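Forums > Cuisine > Desserts glacés et sorbets

Rubrique : Glaces maison, sans sorbetière

**marzipette**
Bonjour tout le monde ! Je me suis lancée dans les esquimaux à la pistache et au lait concentré et je suis complètement accro, mais j'ai un souci : au bout de 24 heures de congélateur c'est dur comme de la brique. J'ai pris 477 g de lait concentré sucré (une boîte Kometti plus un fond de pot), de la crème fouettée et trois cuillères de purée de pistache Drunetti. Vous faites comment pour que ça reste fondant ?

**lolo_du_79**
Ta crème, elle est à combien ? Si c'est de l'allégée, cherche pas plus loin. Il faut de l'entière, bien froide, et fouettée pas trop ferme.

**marzipette**
Entière, promis ! Par contre j'ai mis un peu de lait pour détendre le mélange — presque un verre, maintenant que j'y pense.

**lolo_du_79**
Ben voilà. Ton verre de lait, c'est de l'eau qui fait des cristaux.

**cannelle-et-cie**
Pas d'accord avec Lolo, moi j'en mets toujours un peu et mes glaces se tiennent très bien. Le truc c'est une cuillère de miel ou de sirop de glucose, et surtout on sort les bâtonnets 9 minutes avant de servir. Ma sœur met du rhum, ça marche aussi, mais pour les enfants bof.

**lolo_du_79**
Neuf minutes en plein mois d'août, chez moi, c'est de la soupe ! Le miel je veux bien, mais avec la pistache ça prend toute la place, je trouve.

**tartelune**
Le miel d'acacia, ça passe. Et la purée Drunetti, elle est déjà sucrée ou pas ? J'avais pris la Rivadeneira l'an dernier, 100 % pistache, un peu amère au début et puis je ne mangeais plus que ça, à la cuillère, debout dans la cuisine...

**marzipette**
Sucrée, oui. Bon, je refais une fournée ce soir sans le lait et avec une cuillère d'acacia, je garde les mêmes moules (des Brillthorpe en silicone, super pour le démoulage, je vous les conseille !). Je les enrobe de chocolat noir cette fois, avec des éclats de pistache grillés, et on goûte ça demain soir après le repas.

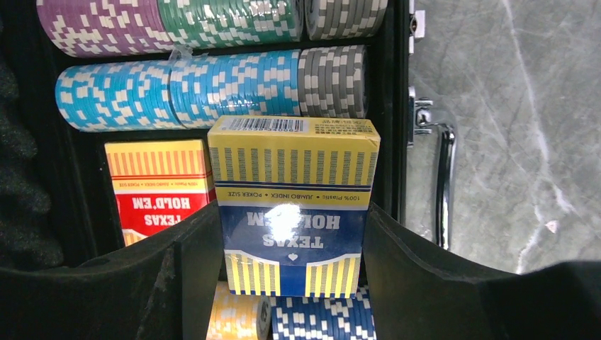
Et pour l'enrobage, vous ajoutez de l'huile de coco dans le chocolat ou vous le laissez nature ? La dernière fois le mien craquait tellement que tout tombait dans l'assiette.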